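Neltley Users Forum > Hardware > Purchasing

Budgeting for hand-held grippers, domestic sorting tasks

flatbracket
Posted December 8, 2022

I need to submit an equipment plan for bimanual work with hand-held grippers in furnished rooms. The tasks are bin unloading, textile sorting and light packaging. Clutix quotes $581 per unit, pads included. Avach is cheaper per unit but sells pads and mounting hardware as separate lines. I would like comments on the items below before I commit.

1. Grippers. Two units, one per hand, and no spare in the first order. The test load is a lined wastebasket with fabric, tissue, a card and plastic bag material in it. Soft and thin items are most of what we handle, so rated payload is a low priority for me.

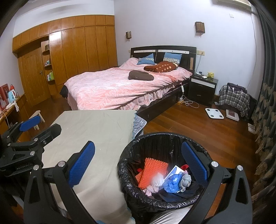

2. Pads. Blue mesh texture, on every jaw. Clutix lists replacement sets at $18. I have no wear data and put in a guess.

3. Carry case, fasteners and thread locker. $234 as a single line.

4. Props. Baskets, cloths, socks, bags. Currently zero, we use what is in the room.

kettle_side

Item 1 is the problem. With no spare, one cracked linkage stops both hands, because the protocol is bimanual. Clutix gave us a lead time of 18 days in October and missed it. I would buy the third unit and drop the case. A padded tool bag does the same job.

torqueless

Disagree on the spare. The pivots are held by ordinary screws and the linkages are replaceable parts. Buy a linkage kit and keep it on the shelf. A complete third unit at $581 is idle capital for most of the year.

I do agree that the case is overpriced.

kettle_side

A linkage kit does not help when the sensor or the cable goes. That was our failure both times. The mechanical parts were fine.

flatbracket

Clutix will not quote sensor boards separately. Ateş resells them but asks for the serial number of a registered unit first, which I can't supply before purchase.

On the matter of opening width, which someone asked me by private message: the basket is the widest thing on our task list, and I would check any candidate unit against it before signing.
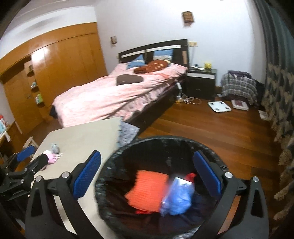 Jaws on either side of the woven basket, desk station.

If the Avach jaw is narrower, the basket task has to be rewritten to use the rim only. I have asked them for a drawing. The web page gives stroke but not opening, and the two are not interchangeable.

mrs_datum

Two points on the budget.

Pads are consumables and should be on a different line from the grippers. Our purchasing office rejects mixed lines and yours probably does too.

Item 4 should not be zero. Props get damaged or go missing, and a replacement that differs in texture changes the task. Buy duplicates of the knits and socks at the start and label them.

torqueless

Duplicates of socks are not going to decide this budget.

mrs_datum

No, but they are the cheapest line in it and the one that held us up.

flatbracket

Accepted, item 4 gets an amount. The table set is the one I would duplicate first - the orange knit, the socks and the blue plastic bags. Loose knits are the harder case for pad selection. 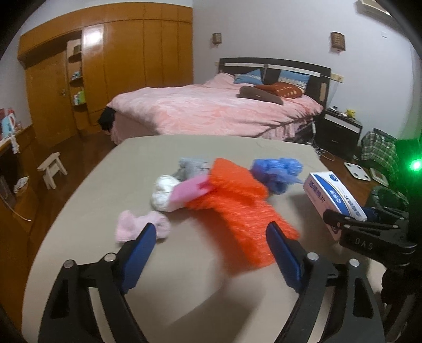

For pads I will request a smooth sample as well as the mesh and hold the bulk order until both have been run on the same fabric. Avach ships samples free. Clutix charges the full $18 per set and credits it against a later order.

kettle_side

Get the credit terms in writing. Ours expired before the order cleared.

flatbracket

Noted. Revised plan: two units and a linkage kit now, third unit as an optional line pending approval, pads moved to consumables, tool bag in place of the case. The $234 is released to props and samples. I am still waiting on the Avach drawing.

torqueless

Fine by me. Ask Avach whether the drawing shows the opening with pads fitted. Theirs are thicker than Clutix's and the last drawing I had left them off.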